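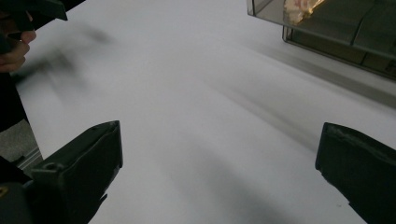 Left hand moving, right gripper waiting open. White table, clear box in the back.

Two hand-held grippers: how fast do you move when you demonstrate?

pimthorpe_bench
18 June 2024

Hello all. I am recording demonstrations with two hand-held grippers, one in each hand, each with its own camera. The task is to take soft pieces out of a clear plastic box and lay them in a row on the table. We have 50 episodes so far and the policy is not good. It reaches the box, but then it stops over the table as if it forgot the next step.

The picture on top is from the right gripper. You see how much the other one is smeared. My question is simple: should I move slower, or should I record more episodes at the speed I have now?

droltby_lab
Slower, without any doubt. If the left tool is a ghost in the right camera, the tracking has little to hold on to. We had the same trouble in December. I asked everybody to move as if the table was covered with full cups of tea, and after this we threw away much fewer episodes.

kabelsalat
I don't agree with the tea cups. When you demonstrate very slow, the robot learns to be very slow, and it also learns all the small pauses you make when you are thinking. A pause in the data is poison for this kind of policy. I would keep natural speed and make the exposure shorter. Blur is first a light problem.

droltby_lab
Light is fine in this picture, I think. It is soft and even. How much more lamp do you want?

kabelsalat
Soft and even doesn't mean strong. Look at the gray bands across the table. I would put a second lamp on the other side, then set the exposure by hand and lock it. Auto exposure on a white table is always a bad idea.

herkik_user
For me the bigger problem is the table. It is plain white with nothing on it to track, and the camera looks very low across it. On our Herkik bench we put a cloth with an irregular pattern and lost tracking almost stopped. Before the cloth we lost 24 episodes out of 1000, and they were all from the moments when the camera saw mostly table.

pimthorpe_bench
Thank you, this is useful. But if I put a cloth, must I also use the cloth when the robot does the task? My final table will be white.

herkik_user
We train with and without. You can also put the pattern on the wall behind the box, then the table stays white.

tan_teleop
I come from remote control, so maybe my opinion is not welcome :) With leader arms you don't have this tracking question at all, the joints give you the position. In the Tan project we made 40 good episodes in one afternoon and the policy was already usable.

kabelsalat
Usable for which task? With leader arms I can't feel if a soft piece is squeezed too much. With the tool in my hand I can.

tan_teleop
Folding small towels. Yes, for soft things in a box you have a point.

pimthorpe_bench
I will lock the exposure and add the lamp first, same speed as now, and record a new set. If the robot still stops over the table I try the pattern on the wall. The tea cups I keep for later - sorry droltby_lab.

droltby_lab
No problem. Please post the tracking error for both sets, and not only the success rate.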